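Finding and fixing a finger reading that drifts on a hand-held gripper

Posted September 14, 2025

If one of your hand-held grippers says its fingers are a little bit open when you can see with your own two eyes that they're shut, welcome, pull up a chair. I lost a good chunk of laundry recordings to this one before I worked out what it was. 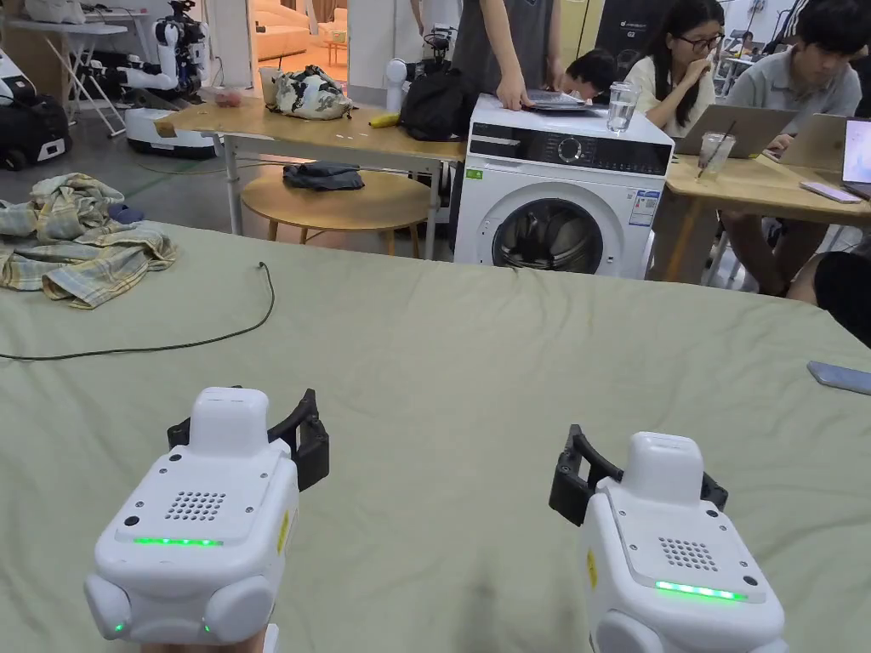 We use a pair of the Adness hand-helds for cloth work, mostly shirts, and mine started going bad on the left side. There was no error and no beep, and the light bar stayed green through the whole thing. The recordings looked great when I scrubbed through the video. Then Itzel Serrano played one back on the arm and the left fingers closed on a shirt collar and didn't let go when they should have. They opened a sliver, the arm pulled away, and the shirt came along with it and dragged a mug off the table. (The mug lived. It's a very ugly mug.)

That's a funny story with a shirt. With somebody's sleeve, or somebody's hand holding the shirt straight, it's a lot less funny, so before you do anything else in this post: stop replaying recordings from the bad unit. All of them, including the ones that seem okay. Go write HOLD in the session notes right now, I'll wait.

What you're looking for

The number you care about is the finger opening. In the Udamov recorder it's the column called opening_left or opening_right, in millimeters. Fingers fully shut should read zero or a hair over. Mine read 6 when shut, and the worst part is it hadn't always read 6. At the start of the day it was fine. It crept up while I worked, and then sat there looking confident.

There are three places a bad reading like that can come from, and they feel almost the same while you're folding:

The zero was taken wrong, so everything is off by the same amount from the first second.
The cable or the radio is dropping samples, so the reading freezes and then jumps.
Something inside is slipping, so the reading starts right and walks off.

I wasted most of an afternoon on the second one because I'd had cable trouble in the spring and I was sure I knew what I was looking at. I swapped cables. I taped cables. I moved my whole setup to be nearer the computer, then moved it back. Don't be me, do the squeeze test first.

The squeeze test

You need the gripper, a way to see the live reading, and something hard with a known width. I use a wooden block that I measured with calipers, 40 mm across. Any block will do so long as it doesn't squish. Foam is no good, and neither is a rolled-up sock (I tried).

Put the gripper down and let it boot. Take a fresh zero with the fingers shut and nothing between them, not even a thread. Check for thread, seriously, if you work with cloth there's always lint in there.

Close on nothing and write down the reading. Close on the block and write down the reading. Open all the way and write that down too.

Now work the trigger. Squeeze it shut firmly and let it spring open, over and over, at about the pace you'd use when you're folding. I do 40 squeezes, same number as the block, only because it's easy to remember. Then close on nothing again, close on the block again, open all the way again, and write those down next to the first set.

If both sets match, but both are wrong, your zero is bad. Redo it and go home early.

If both sets match and are right, but the live reading stuttered while you were squeezing, go look at your connection. The Udamov people have a decent page on dropped samples and I won't repeat it.

If the second set is off from the first by the same amount everywhere (shut, block and open), something is slipping on the shaft. That was mine. And do the same test on your good gripper! I skipped that at first and spent a while wondering whether a tiny wobble in the block reading meant anything. The right one wobbled just the same, so no.

One more thing you can get out of this test for free. Listen. Hold the gripper near your ear while you squeeze slowly. Mine had a faint tick just before the fingers touched, and the good one didn't. I'd been hearing that tick for days and had filed it under "plastic noises."

Opening it up

Everything from here on is for the model we have, with the cover held on by screws. If yours is glued or still under warranty, send it in. I mean it, I'm not your lawyer but I'm also not paying for your gripper.

Turn it off, unplug it, and squeeze the trigger once to be sure it's dead. Lay down a towel or a tray with a lip. The screws are little and they bounce.

Take the cover screws out and keep them in the order they came out. They aren't all the same length, and a long one in a short hole will push right into the board. Lift the cover slowly. There's a ribbon on ours that goes to the light bar, and it's short enough that if you yank the cover you'll be buying a ribbon. I propped the cover against a book and left the ribbon plugged in.

Inside, follow the finger linkage back to where it turns a small shaft. On the end of that shaft is a round magnet in a collar, and facing it is the sensor that reads the angle. The collar is held by a tiny set screw. That's the whole culprit. When the set screw backs off, the collar turns a little less than the shaft each time the fingers hit something solid, and the reading walks.

To check, put a dot of marker across the collar and the shaft so that it makes one line. Silver pen shows up best. Work the fingers by hand, shut them hard several times, and look at your line. If it's broken into two pieces, you've got it. Mine split on the third squeeze and I said a word.

Putting it right

Back the set screw all the way out. Wipe it and the hole with alcohol on a swab and let it dry. Mine had old thread glue on it that had gone to powder, so it had been glued at some point and let go.

A very small drop of medium-strength threadlocker on the screw. Small! I used the Flasico blue stuff since it was in the drawer, and any removable one should work. Keep it away from the plastic, some of these will crack it, and for heaven's sake keep it off the bearing.

Turn the collar so the flat on the shaft faces the set screw. Before you tighten, slide a slip of paper between the magnet and the sensor, push the collar up until it just touches the paper, then tighten and pull the paper out. Snug is enough. The screw head is soft, and if you strip it you'll be drilling, and I don't have a tutorial for that.

Draw a new line with the silver pen. Leave it there for good. Next time you only have to pop the cover and look.

Then leave it alone overnight. I know. I put mine back together after an hour the first time, and it slipped again before lunch the next day.

Checking it before anyone trusts it

Cover back on, screws in their own holes, power up, fresh zero, and the squeeze test again from the top. Then do it once more after an hour of regular work, when everything has warmed up and your grip has gotten sloppy. If the readings hold, good.

After that, do a replay on the arm, but not with cloth. We set the arm to its slowest speed, keep one person on the stop button with nothing else in their hands, and have it close on an empty cardboard box. Everyone stays out of reach. The box crumples if the fingers over-close, and it gets carried off if they don't open, so you'll see either problem right away. Our Becerra arm has a force limit on the gripper that I'd left at the default, and Itzel brought it way down while we were at it. I should've done that months ago. With cloth you barely need any squeeze.

What to do with the bad recordings

Sorry about this part. If your drift was a single jump you could maybe subtract it out, but mine crept, and I couldn't tell from the data alone where the creep began. I tried lining up the reading with the video at every moment the fingers were plainly shut. It sort of worked on 9 of them, the ones where I could see the fingertips the whole way through. The rest had cloth in the way for most of the folding, so I tossed those and redid them.

To keep it from happening again, I now start and end each recording by closing both grippers on nothing and holding for a second. If the closed reading at the end doesn't match the one at the start, the recording goes in a separate folder and the squeeze test comes out. You can do it by eye at first. I've since added a little check to our upload script that complains when the two are more than a millimeter apart, and I'll put that up once I've cleaned out the rude variable names.

A couple of things people have asked me already. Yes, you can do the marker check on the right one while the left is drying, and I would. No, tightening the screw dry doesn't hold, I got one morning out of it. And if your reading walks the other way, so that it goes below zero when shut, check for a bent fingertip before you open anything. I haven't had that one myself, but Itzel has, and she says you can see it if you hold the fingers up against a window.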